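Sep 24, 2025. Model shop notebook, Dernitz library renovation (main stair and reading room) 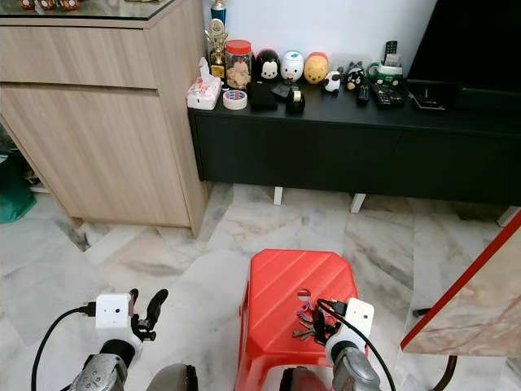
*Red stool on veined white marble tile, black TV console behind.*

Carried on with the section model of the reading room. The north wall is glued up and squared. The roof is still loose so we can lift it off for the lighting checks. I left the stair as a separate piece on its own base because the landing height is still moving.

**Ceiling height**

The drawings from 1990 give 3510 mm floor to underside of slab at the reading room. The survey agrees at the stair end. At the window end the old screed was built up at some point and we lose a bit there. I have built the model to 3510 throughout and penciled the lower figure on the base next to the window wall. Whoever cuts the final ceiling panels should go by the survey sheet and leave my base alone.

The baffles hang lower than anyone liked when we first put them in. I tried them three ways:

- Running with the room, window wall to stair. The room looks long and the baffles hide the tops of the windows from the entrance.
- Running across the room. Better from the entrance. From the stair you see nothing but edges, and the slab disappears almost completely.
- Across the room but stopped short of the windows by one bay. Best so far. The windows read at full height and there is a clear strip where the blinds can go.

I photographed all three with the desk lamp in the same position and put the prints in the flat file under Dernitz, second drawer.

**Light**

Target at the tables is 350 lux from the fixed lighting, table lamps off. The ceiling layout gets there over the middle tables and falls short along the back wall, where the shelves come out furthest. Options are another row of fittings, or turning the shelves end-on and letting the existing row do the work. Turned shelves cost us seats. I mocked them up in gray card and the aisle looks mean at the column, so I am leaning toward the extra row.

The lamp I use for the model says nothing useful about lux, it only shows where the shadows fall. Please don't quote it to the client again.

With the roof off and the lamp low on the west side, the light goes right across the stair and hits the issue desk. That was in the old complaints folder as well, staff asking for a screen. The new desk sits further in but is still in line. A fin on the stair wall would block it, and so would moving the desk by its own depth toward the entrance. I made the fin from scrap basswood and it works on the model. It also makes the stair look closed, so I took it out again and taped it to the underside of the base so it doesn't get lost.

**Stair**

Third version of the balustrade. The solid one is too heavy, and the version with thin rods took most of the morning and bent as soon as I lifted it. Current one is solid on the void side up to the landing and open above. The joint between the two is clumsy. Needs a proper post or a return in the handrail.

Treads: the terrazzo is staying. The broken nosings on the bottom flight are being cut out and recast by Kwofie. Their first two samples arrived in the same box:

1. Aggregate size is right, the ground is too warm. Next to the old tread it looks yellow.
2. Ground is right, aggregate too fine. From standing height it's close. Kneeling down it is obviously a patch.

I wrote back asking for the ground of the second with the aggregate of the first, and asked them to leave the surface one grade less polished. The old treads have sixty-odd semesters of shoes on them — a full polish will always show as new.

Correction to the line above, I made that number up from the opening date and should not have. Leave it out of any letter.

**Table mock-up**

One table end at full size, birch ply top, oak lipping. Sat at it for an hour with a laptop and two books open. Knee room is good. The power outlet is in the wrong place: it sits where your left forearm wants to be. Moved it to the center spine under a flap. The flap hinge we have in stock opens too far and leans on the neighbor's side, so I need one with a stop. There may be a few left over from the Plomow job, in the blue crates under the laser cutter.

The lipping came up rough on the short side. Router bit is blunt. I have taken it off the machine and put it in the sharpening tin. Use the other one until it comes back.

Spacing between tables is drawn with 60 mm less than the mock-up needs once a chair is pushed back and somebody walks behind it. Over the whole room that adds up to losing one table or tightening the aisle by the windows. I would lose the table. Marked in red on the plan pinned by the door.

**Materials used today**

- Gray card, 2 sheets, both from the opened pack
- Basswood strip, most of a bundle
- Last of the thin acrylic for the windows (order more)
- PVA, contact adhesive for the base only

The contact adhesive has gone stringy. It held, but I wouldn't trust it on anything that gets handled. The tin dates from May and the lid has been bent since then.

**Open points**

- Landing height. The engineer's sketch and our section differ. Waiting for a reply before I glue anything at the stair.
- Does the Cloltlow office want the model for the users' meeting or only photographs? If they want the model it needs a travel box, and the stair has to be pinned down.
- Extra row of fittings or turned shelves. Put both on one sheet, same scale, with seat numbers.
- Fire door at the foot of the stair is drawn opening the wrong way on the current plan. It is right on the model.
- Smoke vent over the stair isn't modeled at all yet. I'll do it in white card first — the shape will change.

Tomorrow: balustrade post, smoke vent, second coat on the base edge. The clamps on the window wall stay on overnight, please don't borrow them.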